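October 4, 2025

Workshop notes, Skesberg single (500, girder forks, rigid frame)

Fuel side first. Tank came back from the Mendness shop with the seam soldered and a fresh coat of sealer inside. Let it sit with the cap off overnight, then put in a quart of gas and left it on the bench on two rags. No smell and no stain on the rags by morning. The tap threads were tight with sealer, so I chased them by hand and used a new fiber washer. Old washer is in the parts tin in case the new one weeps.

Carburetor is apart. Slide has wear on the engine side but will do for now. Pilot passage was blocked solid. Soaked the body, then blew it through from the jet end, then soaked it again. Main jet is stamped 222, which doesn't match the parts list we have. Leaving it in until the bike has been on the road and we can read a plug.

Float needle does not seat well. Lapped it lightly with metal polish and it improved, but I would rather have a new one. Grurer lists the needle and seat as a pair. Order both.
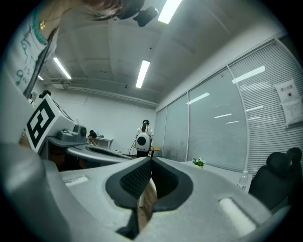
Magneto next. Points were pitted and the gap was far too wide. Cleaned them up on the fine stone and reset. Pickup brush was worn down to a nub, so I fitted one from the spares drawer and wiped the slip ring with a rag and alcohol. Spark is blue at the bench with a slow turn by hand. Have not tried it warm. These are often fine cold and then quit after 30 minutes, so it needs a long run before anybody trusts it.

Timing: used the degree wheel and a cigarette paper in the points, full advance. Set it at 40 degrees before top dead center to start with. The advance cable has slack in it at the lever end - take that up before checking again, or the setting means nothing.

Primary chain has a tight spot. Turned it over several times and it is the chain, the sprockets run true. It will go back on for the first start only. Don't ride it like that.

Gearbox: drained, oil was gray but had no metal in it. Filled with straight 40 and the level plug is back in. Kickstart return spring is weak. It brings the lever up most of the way and then stops.

Wheels are still off. The front rim has a flat spot opposite the valve, and I don't think it will pull out with spokes alone. Carnegie Cycle has a rim in the right drilling, used, needs paint. Asked them to hold it.

Frame number and engine number don't belong together by the factory list. The engine is the later one. No problem for us, but write it on the card so the next person doesn't order the wrong pushrods.

To do
Float needle and seat, Grurer
New primary chain
Advance cable, take up slack, recheck timing
Kickstart spring
Collect rim from Carnegie
Change the engine oil after the first run and again at 1,000 miles
Clean the oil tank filter, which I forgot today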